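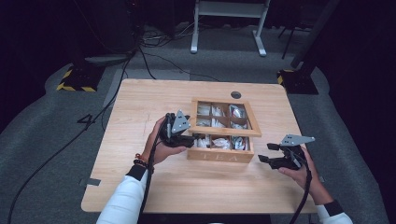

Catbridge Loose Leaf & Bag Club: Frequently Asked Questions

Last updated 10 December 2024

Ordering and membership

How does the club work?
You pick a box size, we send it once a month. 6 teas or 16 teas. Same price per bag in both, you just get more variety in the big one. Loose leaf comes in paper pouches, bags come in single sachets.

Can I choose what goes in?
Sort of. You fill in the taste form when you join (black, green, herbal, no caffeine, nothing smoky, and so on) and we pack from that. You can't pick tea by tea, sorry. If there's one thing you can't stand, put it in the notes box on the form. We do read it.

When do you charge my card?
First of the month. Boxes go out within 2 working days after that.

I signed up in the middle of the month. When do I get my first box?
Right away. The first one ships by itself, then you join the regular run the next month. If the two land really close together, email and we'll push the second one back.

Can I skip a month?
Yes. Account page, "Skip next box." Has to be done before the first. After that the label's printed and it's coming.

How do I cancel?
Same page, bottom. No phone call, no form. You keep whatever points you have.

Shipping

Where do you ship?
All 50 states. Not Canada right now. We tried it and the customs paperwork ate us alive. Will update this page if it changes.

My box says delivered but it isn't here.
Give it one more day, check with the neighbors, then write to us. We resend once, free. Second time we'll ask you to use a different address.

Do you ship in July?
Not the chocolate teas. They melt into a lump. Everything else ships as normal. If your taste form is mostly chocolate blends we'll swap in something fruity that month, or you can skip.

The tea itself

How long does it keep?
Black tea, two years easy. Green, more like a year before it goes flat. Herbals are in between. None of it turns bad exactly, it just stops tasting like much. The best-by date is on the back of each pouch.

How should I store it?
Dark, dry, away from the stove. Not next to the coffee. Not the fridge either, it picks up smells and gets damp. Sachets are fine in a box or drawer as long as they're sealed. Loose leaf wants a tin with a tight lid.

Can I keep mint with the others?
If it's in foil, sure. If it's in paper, everything will taste like mint in a week. Ask us how we know.

How hot should the water be?
Black and herbal: full boil. Green and white: let the kettle sit a few minutes first. Oolong is in the middle and pretty forgiving. If your green tea is bitter it's nearly always the water.

How long do I steep it?
Three to five minutes for black. Two for green. Herbals you can forget on the counter and they'll be ok. Rooibos too.

Is decaf really caffeine free?
No, there's a little bit left. If you need zero, tick "herbal only" on the form. Watch out for yerba mate, it's herbal but it has plenty of caffeine. We leave it out of the herbal only boxes.

Allergies?
Some blends have almond or coconut pieces. Ingredients are listed on every pouch. Everything is packed in the same room, so if your allergy is severe this probaly isn't the club for you.

Are the bags compostable?
The paper ones, yes. String too. Foil wrappers go in the trash, we haven't found a good replacement that keeps the tea fresh.

Points and gifts

What are points?
One per dollar. 2,000 points gets you a free large box. They don't expire while your account is open, or after you cancel.

Can I send a box as a gift?
Yes, one time or monthly. Tick "this is a gift" at checkout and there's no price in the package. Gift notes can be up to a few lines. Emojis don't print, they come out as little squares.

I lost my gift code.
Forward us the order email and we'll send a new one. The old one stops working.

Do you sell mugs, tins, kettles?
Tins only. The Tedesco tin comes in small and large, both with an inner lid. No kettles, too heavy to ship.

What happened to the Nostum blend?
Gone for now. The grower we got the base tea from had a bad season and we didn't want to fake it with something else. Hoping for it back in the spring. There's a waiting list on the product page, put you email in there and you'll get one message when it's in stock.

Still stuck?

Use the contact form. We answer in the mornings mostly. Include your order number, it saves a round of emails.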